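Search this blog
Type and hit enter

June 21, 2024

So I finally gave up on my reading goal, and I feel great about it! Back in December I signed up for the Zemance challenge (80 books in a year, what was I thinking) and by spring I was picking novellas just to keep the little bar moving. I had a 500-page family saga on the nightstand, the Yagi one everybody keeps pushing on me, and I kept skipping it for anything short. That's a silly way to choose a book.

I think yearly counts make us worse readers. There, I said it. I raced through 6 mysteries in a row and couldn't tell you who did it in most of them.

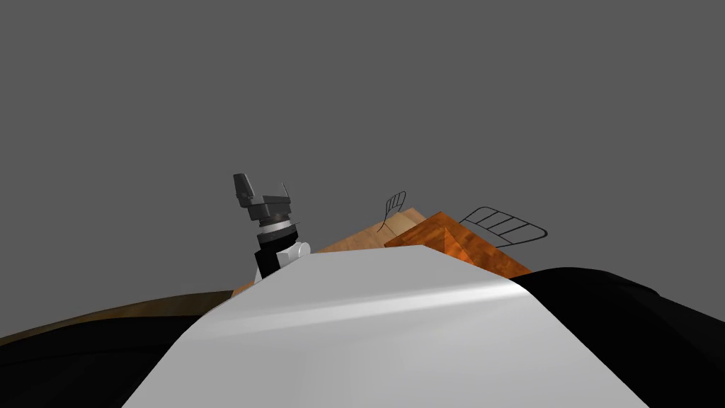
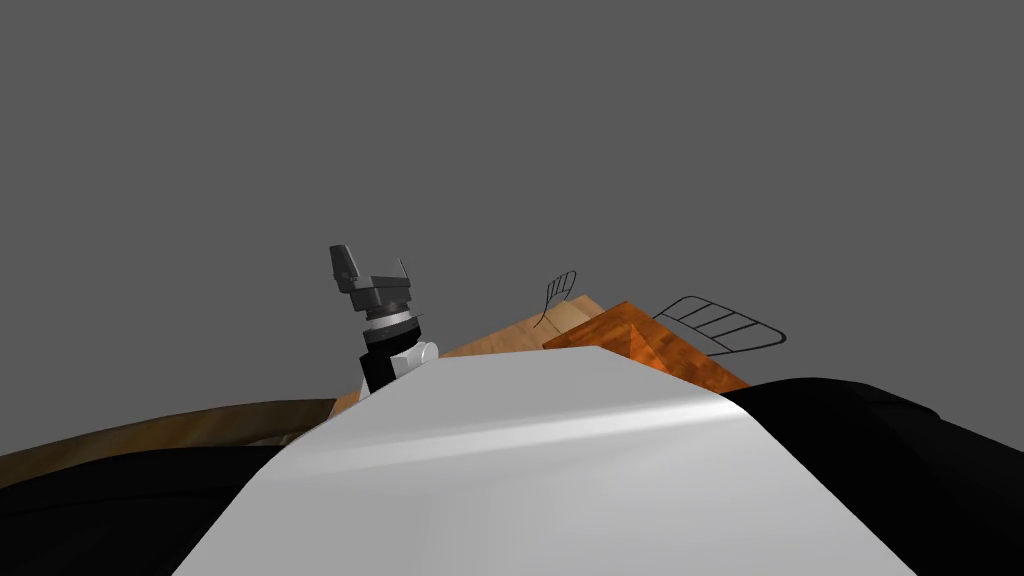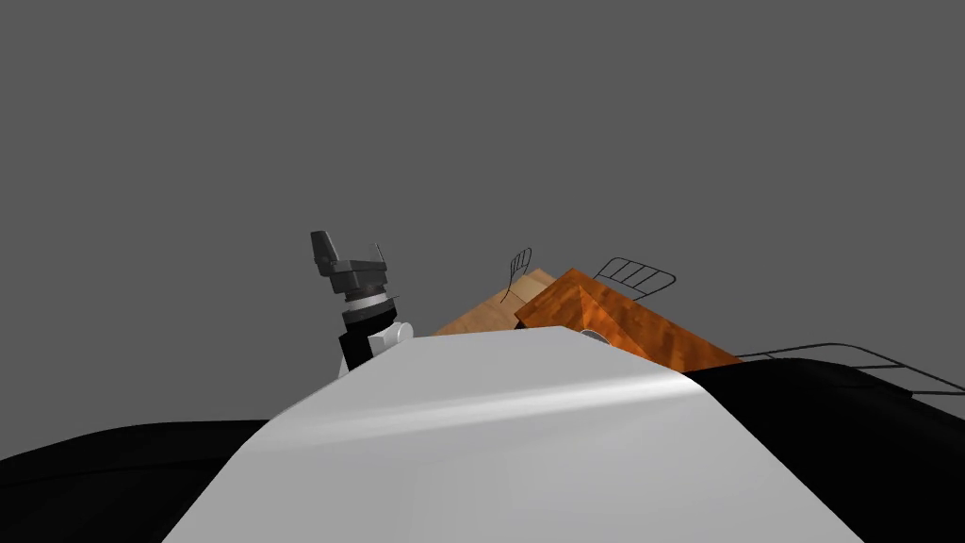
My friends over on Maseo say the number keeps them motivated, and okay, fine, if it works for you, keep it. But I'd love to see more of us post about one book we loved and took forever to finish. I'm on chapter four of the saga now, reading it slowly with coffee, and I have no idea when I'll be done with it.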